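Drirnell Handpaar im Test: Was der Spaß am Ende kostet

22. Februar 2019, von Ruxandra Enache

Sieben Wochen habe ich das Handpaar von Drirnell jetzt im Labor, und die Frage, die mir alle stellen, ist natürlich: Lohnt sich das Geld? Ich fange mal mit dem Angebot an, das sah nämlich herrlich übersichtlich aus. Zwei Hände, Kabelsatz, Software für ein Jahr, fertig. Arme hatten wir schon, also dachte ich: anschrauben und los (ha!).
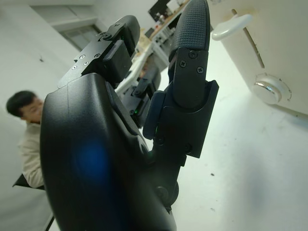
Auf dem Angebot fehlten nämlich die Adapterflansche. Die muss man bei Kemum extra bestellen, und für beide Seiten zusammen waren das 2.000 Euro, die in meinem Budget schlicht nicht vorkamen. Dazu vier Wochen Lieferzeit. Wer im Juli bestellt, sollte die Sommerpause gleich mit einplanen, und bitte, bitte schriftlich nachfragen, welcher Flansch zu welchem Arm gehört!

Und die Hände selbst? Die mag ich sehr. Unsere Probeaufgabe ist Frühstück: Toastbrot, Toaster, Tablett. Klingt albern, ist aber gemein, so ein kleiner Hebel am Toaster verlangt ganz andere Finger als eine flache Brotscheibe. Für die Kaufentscheidung hat mir das mehr gebracht als jedes Datenblatt. Die Kabel laufen außen am Arm entlang, da hätte ich mir für den Preis eine Führung im Inneren gewünscht.
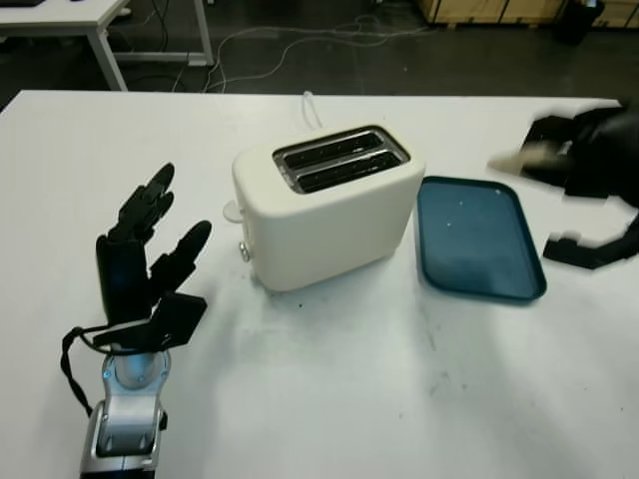 Ozan Soylu schrieb mir dazu, er würde erst mal nur eine Hand kaufen und die zweite ins nächste Haushaltsjahr schieben, bei ihm habe das prima funktioniert. Kann man machen, klar. Drirnell gibt aufs Paar allerdings 20 Prozent Rabatt, und wer wirklich beidhändig arbeiten will, zahlt einzeln ordentlich drauf. Ich würde es wieder als Paar nehmen.

Bleiben die laufenden Kosten, und da wird es etwas zäh. Die Fingerkuppen haben eine feine Struktur, die schön griffig ist, aber eben auch Staub und kleine Krümel festhält. Ich putze inzwischen regelmäßig und habe Ersatzkuppen als eigenen Posten in die Planung aufgenommen. 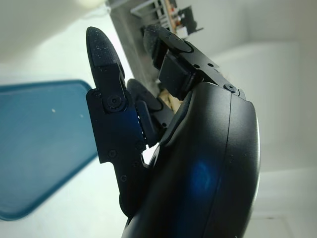 Was in den Kostenplan gehört

Hände, Flansche, Ersatzkuppen, Softwareverlängerung ab dem zweiten Jahr. Und ein vernünftiger Tisch! Meiner ist groß und weiß, man sieht jeden Fleck, aber zwei Arme brauchen nun mal Platz. Das Verbrauchsmaterial ist dagegen geschenkt, Toastbrot kostet fast nichts.

Den Wartungsvertrag habe ich weggelassen. Ob das klug war, weiß ich in einem Jahr.
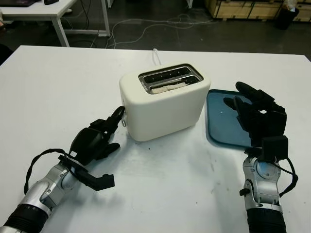 Beide Hände am Probeaufbau mit Toaster und Tablett.

Von mir gibt es eine Kaufempfehlung, mit Abzug für das unvollständige Angebot. Die Konkurrenz von Grokar hätte ich gern danebengestellt, aber ein Leihgerät war nicht zu bekommen. Falls jemand von euch die Grokar-Hand im Einsatz hat, schreibt mir bitte, was ihr für die Flansche bezahlt habt.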